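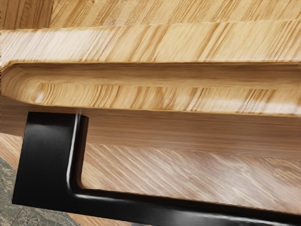
The equipment plan for the Fanano drawer station was written before we had any hardware, so this repository holds the planning sheets together with the simulated furniture we used to prepare them. The question was simple: which gripper, which arm and how many spare parts can we pay for in one budget year. We worked from close views like the one used on this page, where the wood has a long recessed groove with a rounded end and a glossy black bracket sits in front of the lower half. A groove of this type and a bracket of this type ask for different fingers, and fingers are the part of the budget which people forget first.

PALTUVNESS PLANNING SET
Maintained by Lukian Stetsiuk. Cost sheets by Karthik Kodikara.
Last revision: May 16, 2021

## What is inside

- `budget/` the cost sheets, one per purchase option
- `renders/` close views of the simulated furniture
- `quotes/` summaries of the supplier answers, without prices where the supplier asked us so
- `notes/` our meeting notes, partly in short form, sorry for the spelling

There are 68 rows in the main cost sheet. Each row has an item, a supplier, a delivery time, a price without tax and a column called "confidence". Please read this last column. "A" means a written quote, "B" means a price by telephone, "C" means we estimated it ourselves from older orders.

## The options

We compared three ways to buy.

Option Werkus is a complete cell from one supplier, with arm, controller, fence and training. It is the most expensive at the beginning, and the service contract starts already in the first year. The delivery time is good.

Option Yupanqui is an arm and controller only. We must build the table, the fence and the tool changer ourselves. In the sheet we put our own working hours as a real cost. In the first version we did not do this and the option looked much too cheap.

The third option is to rent. It has no name in the sheet, only "rent". It is sensible if the project stops after the pilot, but after nearly two years the rent is higher than the purchase, and then you still own nothing.

## How the renders were used

For every handle or recess we wrote down how the robot should take hold of it: hooking from inside, pinching from outside, or pushing only. From this we made the finger list. The renders helped us to see where a thick fingertip could touch the wood beside the part. They do not tell anything about force, and you should not use them to choose a motor. Reflections on the polished surfaces are strong in some views. This matters for the camera row, where we kept money for a second light.

## Known problems

- Transport and customs are in one column. They should be separated.
- Spare fingers are calculated for one shift. For two shifts please change the value in the sheet "wear", it is not connected automatically.
- The software licence in option Yupanqui is a "C" price. We asked again in December and have received no written answer.
- Building costs (electricity, compressed air) are not included. Our hall had both already.

## If you reuse it

Replace the prices first, they become old quickly. Keep the confidence column, also when your manager wants to hide it. Corrections are welcome, please send them to Karthik with the row number in the subject.

Print this page
E-mail this page

Related items
Fanano station: floor plan and cable lengths
Finger list, second version
Paltuvness: questions to ask a supplier before the quote
Renting or buying: the calculation sheet explained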